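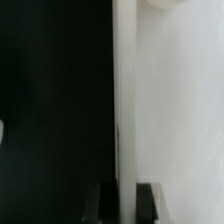
Off-white edging against a pale wall at the Bassey rooms.

About Kunarent

Kunarent fits out and looks after small rental homes. We started with one flat above a bakery in Bridinia and now look after 1,268 addresses, most of them studios and one-bedroom units. Landlords hire us to get a place ready between tenants and to keep the fittings in working order while someone is living there.

The business was set up by Apolinar Huerta, a cabinetmaker who had spent years being called out to rehang the same doors. He still does the first walk-through on new buildings when he can. He carries a torch, a square and a roll of painter's tape, and he marks anything that needs attention before furniture goes in.

What we do

Most of our work is plain indoor work: doors, panels, shelving, storage units, wall fixtures, paint touch-ups, cleaning. We don't do structural jobs, gas or roofing. Electrical and plumbing work goes to licensed trades we have used for a long time, and we book them for you so there is one invoice and one phone number.

A standard changeover covers:

Checking every door, drawer and lid opens fully and closes flush
Wiping down edges, lips and recesses as well as the faces
Filling and repainting small marks on walls
Replacing worn catches, feet and seals
A written condition report, sent the same day

We use a light, neutral colour range in nearly all our units. White and off-white fittings are easy to match years later, and a tenant's own furniture will generally sit well beside them. Black is used sparingly, usually on one large surface, and we ask for a matte finish where the supplier offers it. Gloss black shows every fingerprint and we got tired of polishing it.

The Bassey rooms

Our office is in Bassey, on the ground floor of a former drapery. Out the back are the rooms we use for trying out fittings before they go into anybody's home. They are set up to be used. Staff eat lunch there, leave their coats there and put things away there, and after a few months we have a fair idea of what will last.

We look at the parts a catalogue tends to leave out. With a white box fixture the front face is rarely the problem. Dust collects along the seam between two panels, and crumbs find their way under the lip of any opening.
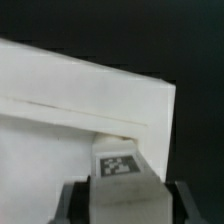
An inside corner with a soft curve can be cleaned with a cloth in one pass. A tight square one needs a brush, and in a busy household it may not get one. So we run a hand around the inside of every recess before we agree to order more, and we keep notes on how the surface has held up. If a piece fails in the Bassey rooms, it goes back to the supplier with the notes attached.

Landlords and tenants are welcome to come through and try things for themselves. Please ring first, as the rooms are sometimes in use.

Jekamum

Jekamum is our storage program for smaller units. It began when tenants kept telling us they had enough floor but nowhere to put anything. Under the program we survey the unit, suggest fixtures that suit the walls and the budget, and install them in one visit where possible. Over 100 units have been done so far. The next group is booked to begin in August, and landlords with properties in Bridinia can still put their names down.

Tenants are asked what they own before anything is ordered. A person with two bicycles and a person with a sewing machine need different cupboards.

How we charge

Changeovers are a fixed price by number of rooms. Jekamum surveys are free for existing clients. Installations up to $3,000 are quoted on the spot, and anything larger is quoted in writing within 5 working days. We don't take a commission from suppliers.

Working with us

We employ our fitters and cleaners directly. New staff spend their first fortnight in the Bassey rooms learning how we hang, level and clean things, then go out with an experienced fitter. If you have trade experience or would like to learn, send a short letter to the office telling us what you have done and which days you can work.

Office hours are 8 to 4, Monday to Friday. Existing clients can leave a message after hours and it will be answered the next working morning.

Page last updated July 14, 2026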